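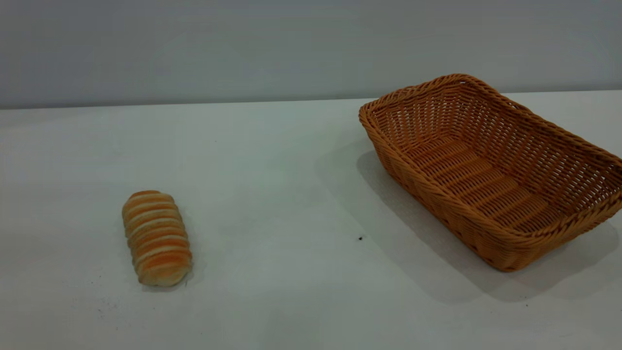
Stojan Janevski says a bread basket should go around the table before anyone picks up a menu, and I've come around to his way of thinking. So, starting 8th October, every table at Kusine in Eltomthorpe gets bread first, on the house!

I'm so happy about this one. We're baking 239 rolls a day (my poor arms), and you can have two refills before I start giving you looks. Want a basket to take home? We've ordered 500 from Sturska, and they'll be by the register.

Come hungry!

Eyvindur Kirkegaard, owner, Kusine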